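The Ramura Order

The order came through on a form with a dropdown menu, and whoever filled it in had chosen "Other" for every field that allowed it. Company: Ramura. Garment: Other. Colour: Other. Logo placement: Other. Under quantity, where there was no Other, they had typed 2296.

Shahzad Minhas read it standing up, then sat down and read it again. His biggest job that year had been 80 bucket hats for a bowls club, and the club had sent nine of them back because they made the wearers look like the kind of people who belonged to a bowls club.

"It'll be a typo," said Bartosz Pawlak, who ran the embroidery machine and took a dim view of growth.

"Of what number?"

Bartosz considered this. "Twenty-two," he said. "With ninety-six on the end by accident."

Shahzad rang the number on the form. A woman at Ramura confirmed the quantity, confirmed that the garment should be "something with sleeves", and said the logo would follow once it had been approved. She asked whether he could do a colour that suggested momentum. He said he could do navy. She said she would take that upstairs.

He wrote NAVY? on the whiteboard and underlined it, which was how most things became company policy.

The logo arrived the next morning. It was a swoosh going around a second swoosh, with a gradient running from teal to something the attached document called Honest Apricot. Bartosz enlarged it on the monitor and looked at it for some time with his arms folded.

"You can't stitch a gradient," he said.

"You did the sunset for the caravan park."

"That was three stripes. They were drunk when they signed off on it." 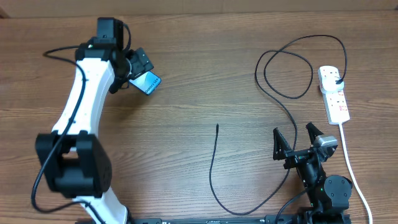

Shahzad rang Ramura again and explained about thread. Thread, he said, came in colours, and each colour was more or less the same colour all the way along. The woman was sympathetic. She said the gradient stood for the journey the company had been on since it was called Ramov, and before that Zhuravel, and that people upstairs were quite attached to it. Would he mind sending a sample?

So Bartosz made a sample. It took him most of the day and 31 changes of thread, and during the last of these he said a word his mother had brought with her from Gdynia and had been saving. When it was done he carried it out on both palms like a hurt bird. From across the room it looked like a peach being strangled. Up close it was a remarkable piece of work, and also looked like a peach being strangled.

They couriered it over. Shahzad ordered in swatches of fleece and soft shell, and did sums on the back of an old invoice. The sums were very good. He let himself price a second machine, then a van, then a sign for the side of the van. By lunch on the third day he had moved the business to larger premises with its own dock and was trying to be humble about it.

"What would you do," he asked Bartosz, "if we had a dock?"

"Unload things off it, I suppose," said Bartosz. "Same as I do now with the kerb."

The phone rang a little after four. The woman from Ramura had wonderful news. Everyone loved the sample. One of the directors had cried, though he was going through a separation. The only hitch was that the company had merged with a firm called Sivora, and from August would be trading under that name, with a new logo that was just the word Sivora in black.

"Just the word?" said Shahzad.

"Lower case. It's very brave."

Shahzad looked through the doorway at Bartosz, who was winding thirty-odd colours back onto their spools, and thought of how easily a black word would stitch. He thought of the dock. "And the quantity?" he said.

"Well, there's been some restructuring," she said. "It'd be nine jackets now. And they've asked if they could be bucket hats."

He wrote it down. Then he put his hand over the receiver and called out to ask whether they still had that box from the bowls club, and Bartosz, without turning round, said it depended how attached Sivora was to not having a kookaburra on the front.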